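Applies to the Zilitz two-part surface cleaner and the Flekmont rinse additive. Last revised in August.

## Surface cleaning FAQ

**What dilution should I use for routine cleaning?**
Mix 18 ml of Zilitz concentrate per liter of cold water. Do not use hot water. Heat breaks down the surfactant and leaves a film.

**How long does a mixed batch keep?**
73 hours in a closed container. Discard after that, even if it looks clear.

**Do I need the Flekmont rinse?**
Only on surfaces that will be painted, labeled, or glued afterward. Apply one pass, wait 2 minutes, then wipe with plain water.

**Will it remove rust-colored stains?**
It depends on the source. Iron deposits need the acid step (Part B). Tannin and coffee stains respond to Part A alone. Test Part A first on a small patch. Never combine the two parts in one bucket.

**Can I use an abrasive pad on scuffs?**
Not on matte finishes. An abrasive pad polishes the spot and the shine is permanent. Use a damp microfiber cloth and light pressure. On gloss finishes, grit 2000 or finer is acceptable.

**Is it safe on seams and creases?**
Yes, but work along the line and dry it immediately. Liquid left in a fold will wick under the surface and dry as a ring.

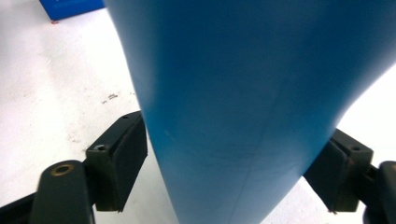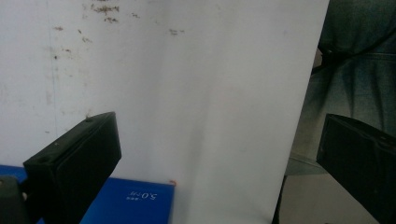

Wing-yan Wu writes that the keeping time is too generous for hard water: at the Trerier site, batches turned cloudy overnight and had to be remade each morning. Switching to filtered water fixed it, and the Kong test strips now read within range at the end of a shift.

**Where do I send corrections?**
Use the form on the product page and include the batch code from the cap.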